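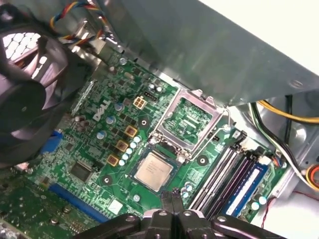
Attachment 1 – Dell board in case, socket open, CPU out

Support > Tickets > Hardware > Ticket 371
Search tickets Go
My queue Open Closed Parts Log out

Subject: No POST after CPU swap, Dell desktop
Opened: Thursday, March 31, 2022
Opened by: Detlef Stöcker, Marbridge office
Status: Open

Machine powers on, fans spin, no picture. It worked before the CPU was changed. I have reseated the memory and tried a second monitor. Same result.

Reply from Sperling bench:
Please pull the CPU and check the contacts in the socket with a flashlight. Look straight down first, then from a low angle – a bent contact catches the light differently from its neighbors. Don't touch them. Hold the chip by its edges and compare the corner mark with the one on the socket.

Update, Detlef:
Checked, no bent contacts that I can find. The corner mark was on the correct side. Before putting the chip back I practiced the placement on the gray training panel.

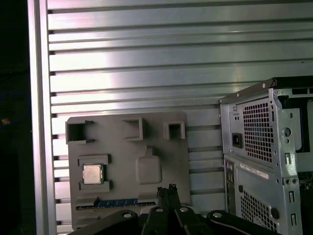
Attachment 2 – training panel, CPU in its holder, blue slot strip near the bottom

The chip drops into the holder on the panel without any force. On the real board it felt tight on one side, so it may not have been sitting flat. I took it out and set it in again. 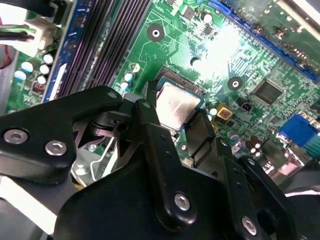
Attachment 3 – CPU in socket, memory slots at upper left

Reply from Sperling bench:
There are smudges on the heat spreader. Clean it with alcohol and a lint-free cloth before the paste goes on. Then:
- close the socket and lock the lever
- one memory stick only, in the first slot
- clear CMOS, battery out for 9 minutes
- power on and wait 3 minutes before judging it

Update, Detlef:
Will do this after lunch. If it still won't POST I'll send the board to Dendholm with the old CPU.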